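Sidewalk delivery robots in Flinwood, anyone tried one yet?

Posted in: Gadgets & Local Tech

judite_g
Nov 11, 2018
OK I have to talk about this somewhere. Kedier started its robot deliveries in our part of Flinwood in September and I finally ordered from one on Friday. A little six-wheeled cooler rolled up my street, waited at the crosswalk like a good citizen and texted me a code to open the lid. Soup, bread, batteries, all upright! The trip from Mendes Market took 15 minutes and I watched the whole thing on the map like it was a ball game. Has anybody else used it?

Smaranda V.
Twice so far and I love it. The second time it got stuck behind a trash can for a while, then backed up and found its own way around. My kids cheered from the porch.

tina_bastos
I'm glad you're having fun, but I walk that sidewalk with my mother's wheelchair and it's narrow to begin with. We met one by the pharmacy and it just stopped dead in the middle. We had to go down the driveway and around. Where's the rule on who gives way?

judite_g
Fair point, and I hadn't thought about it. The app has a "report a blocked path" button under Help, did you try that? I think you need an account though.

tina_bastos
You do need an account. Which is kind of my problem with it.

Celeste P
What I want to know is the weight limit. My order got bounced at checkout for being too heavy and it was mostly cat litter, so okay, maybe that one's on me. But two bags of flour and a melon should be fine, right?

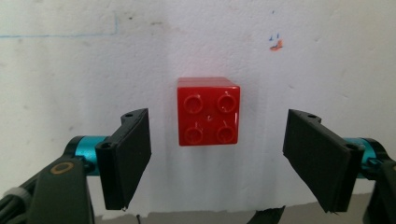 Beatriz Arruda wrote that her limit shows up as 200 ounces, so 12 and a half pounds, and that the app only tells you once you're over it. She puts the heavy things in first and then fills up with small stuff.

Celeste P
Ounces! Who shops in ounces? Thank you though, that explains the litter.

grakumano
Range is the part I'm excited about. Mine comes over 700 yards, up the hill, and the battery was still at more than half when I peeked at the tracking page. I'd love to see what it does in snow. The wheels look small for it.

Smaranda V.
Snow is my big question too. Our plow piles everything right at the curb cut.

tina_bastos
And when the curb cut is blocked, it'll be the wheelchair and the robot both waiting there. I don't hate the things. I'd just like them to pull over.

judite_g
I'm going to write to Kedier tonight and ask about both, pulling over and snow. Will post whatever they send back. Also, Celeste, the melon fits if it's a small one.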